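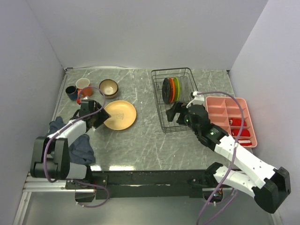
TICKET 51: plates wont stay put in the dish rack

Status: open, waiting on part
Opened by: Wayne Wainwright
Site: Demimmont, dish table
Item: Gruris wire dish rack, black
Priority: normal

Problem

Thin plates lean and slide. Clear one is worst. Set it in its slot, walk off, come back and it's resting on the green one. Had the same complaint in August, closed it too early.

Also the utensil tray. Forks end up in the spoon section. Separate problem but logging it in this ticket so I dont have to open another.

What I tried

Moved rack back an inch from the front of the table. No change.

Checked the feet. One was bent in a little, bent it back by hand. Rack sits flat now, no rock when you push a corner. Plates still lean but less.

Swapped order. Had the clear plate between black and orange, it slid under the rim of the orange one. Now goes black, orange, lime green, clear, with the clear one on the tray side. Better. Leave it like that please.

Yellow plate with the line drawing: keep out of rack for now. Rim catches on the wire when I pull it out, want to look at that before it chips. Leave flat on the table.

Turned rack end for end. Worse. Turned it back.

Reply from Rornow parts desk

Slots are cut for a standard dinner plate, thinner plates will tilt. They have a clip-on divider, comes in a pack of 2. Asked for one pack. Order ref ends in 100. No ship date given, will chase.

Update, Saturday, September 19, 2026

Tried it with the big beige plate added, ahead of the black one. 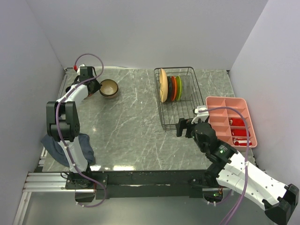
Rack with five plates in, beige first, clear last. Pink tray to the right.

Beige goes in ok. Still a slight tilt on the row, can live with that. Didnt try a sixth.

Bowls do not go in this rack. The round one with the brown rim stays at the back left of the table. If you put it over the wires it spreads them and then we're back to bent feet and all the rest of it.

Mugs same, back left corner, navy and orange. Not on top of the plates. Please.

Tray: wiped out, put back by the right wall. Joseph wants labels on the compartments. Fine by me, there's a roll of 200 in the supply drawer, someone needs to write them. Use the small ones, the big ones wont fit on the dividers.

Dark blue cloth is the drying cloth, don't send it out with the laundry again, we only have the one.

To do

Clip on dividers when they show up, one each side of the clear plate
Look at yellow plate rim, run a finger round it for rough spots
Labels for tray (Joseph)
Recheck feet after a week of normal use
Ask Rornow if the divider works on the older rack too, forgot to ask

Leaving open til the dividers are on. If a plate goes over before then add a note on this ticket with wich plate and wich slot, dont start a new one. WW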